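Support ticket: dull patches and a slight rock on small wood table
Product: Lurnamcombe side table, square top, dark legs
Opened by: Vlasta Charvát
Status: Closed, Monday

Original message

Hi all! First off, I love this table. I bought it for the corner by the shelf and it has turned into the spot where everything happens: coffee, snacks, wiping-down, the works. The honey color of the top is even nicer than it looked in the store.

Two things I'd like help with though. The top has gone dull in patches toward the front right corner, and there's a pale ring where I keep a bowl. Also the whole table rocks a tiny bit when I lean on it. It stands on carpet, so I can't tell if it's the floor or a leg.

What I've tried so far: a damp sponge (helped with crumbs, did nothing for the ring), dish soap on the same sponge (made the dull part bigger, oops), and turning the table a quarter turn. The rock stayed with the table when I turned it.
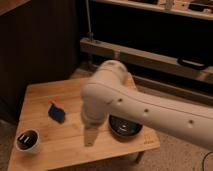 I've kept using it in the meantime and I'm not precious about it. If the answer is sanding, great, I own sandpaper and I'm dying to use it! Just tell me which kind before I go at it.

Reply from Drenden support, 2:10 pm

Thanks Vlasta, and what a great writeup. The quarter turn was a smart test. If the rock follows the table, look at the leg bolts before anything else. Flip it onto a towel and check all of them with the hex key. They loosen up in the first months as the wood settles, especially when the heat comes on in October.

For the top, can you tell us:
- Was the table oiled after you got it, or has it only had the factory coat?
- Can you feel the ring with a fingernail, or only see it?
- What usually sits on it?

Vlasta, 4:45 pm

Bolts: you called it. The front right one was loose enough to turn by hand. Snugged it up and the rock is gone. So happy about that!

Factory coat only. I have a can of Magesa oil that came with a cutting board, never opened. Can't feel the ring at all, it's only a color thing. As for what sits there, the black bowl is the big one. It has a lovely shiny inside and lives at the right side of the top.
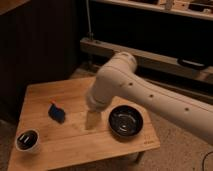
Black bowl at the right edge of the tabletop, blue item on the left.

I move it when I wipe, but then it goes straight back down on the same spot, so I'm guessing that's my ring.

Reply from Drenden support, 5:20 pm

Your guess sounds right to us. A ring you can see and can't feel is nearly always moisture held under something flat. It's in the finish and hasn't gone into the wood, so this is very fixable.

Please skip the dish soap from here on. It strips the factory coat, and that explains the dull part growing. Magesa oil is fine on this top. Try this:

1. Clear everything off and wipe with a barely damp cloth, no soap. Let it dry overnight.
2. Sand the dull area lightly by hand with 200 grit, going with the grain. Go easy over the stamped lettering on the front edge or it will fade.
3. Wipe on a thin coat of oil, wait 45 minutes, then buff off whatever hasn't soaked in.
4. Leave it bare for 48 hours. After that, put a coaster or felt pad under anything that stays put. Coffee cups count too. 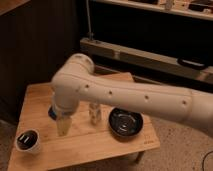
5. Repeat the oil once if the corner still looks lighter than the rest.

Vlasta, follow-up

It worked!! The ring went after the first coat. The dull corner needed the second one and now I can't find where it was unless I crouch and look along the grain. The oil brought out darker streaks I'd never noticed, and I keep walking past just to look at it.

I only had Bodau paper in the drawer, 200 on the back, and it was perfect. Please don't let anybody use the 2,000 from the same pack. I tried it first by mistake and spent ten minutes polishing nothing.

Felt pad is under the bowl. One question for later: can I use the same oil on the edges, or do those get something else?

Reply from Drenden support

Same oil, same thin coat. Do the edges first so drips don't land on your nice new top. Closing this one, reply here if the bolt works loose again.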